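Ticket 458: Slow drain, break room sink, and items left on table
Site: Culliritz, second floor
Category: Plumbing / shared spaces
Priority: Low
Status: Pending parts

Reported problem
Sink takes several minutes to empty after a normal rinse. Water stands to the depth of the strainer rim. Started in October, got worse after the Travitari faucet was swapped in. No leak reported under the cabinet.

Log

9:20 a.m.
Ran the cold tap fully open. Basin began backing up after 20 seconds. Stopped the tap and let it drain. P-trap dry on the outside, slip nuts hand tight. No smell.

9:45 a.m.
Removed the trap and emptied it into a bucket. Contents: coffee grounds, label paper, one pull tab. Rinsed and refitted with the existing washers. Drain time improved but still slow. Restriction is probably further down, at the wall tube.

10:10 a.m.
Checked the tray on the break room table for loose sink parts before ordering anything. The previous ticket said the spare strainer had been put in a drawer. Drawer was empty.
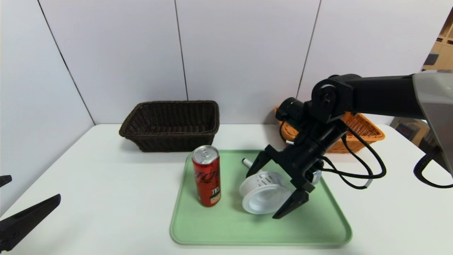
Green tray, with red can and white slotted plastic part on its side.

The white part has a wide round flange and a slotted basket section, so it may be the missing spare. Needs to be tried in the drain opening before it is logged as one. The Ikeda sheet for this sink calls for a flange that seats flush, and a flange that rocks will let grounds past the rim. Do not force it.

10:30 a.m.
Fed a hand auger through the wall tube. Met resistance, turned through it, pulled back a plug of grease and grounds. Second pass clear. Flushed with 13 liters of hot water in stages. Basin now empties at a normal rate with the tap half open.

10:55 a.m.
With the tap fully open there is still a slight rise in level. Supply is delivering more than the old faucet did. Requested the 700 series flow insert from Clurklow. Part is in their catalog, no stock date given.

Shared table, added to this ticket at the request of the floor desk
Cans are to be emptied in the sink with the strainer in place, then put in recycling. Tabs stay on the can. The tray and woven baskets belong to the break room and should not be used for plumbing parts. Small parts go in a labeled bag in the drawer.

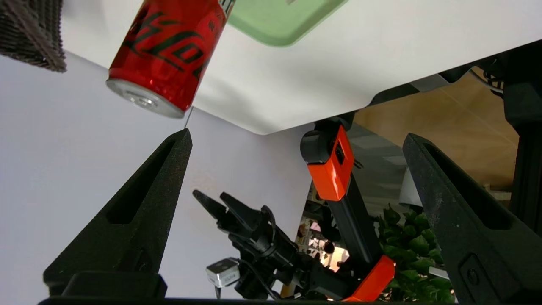
Can the sink be used while the flow insert is on order?
Use it as normal with the tap at half. If the water level starts to climb, close the tap and wait for the basin to clear before continuing. Keep coffee grounds out of the drain and do not pour in chemical drain cleaner, as the trap washers are old and have not been replaced yet.

Open items
Test fit of white strainer part: open
Flow insert, Clurklow: on order
Trap washers, full set: to be ordered with the next batch
Recheck drain time after insert is fitted: open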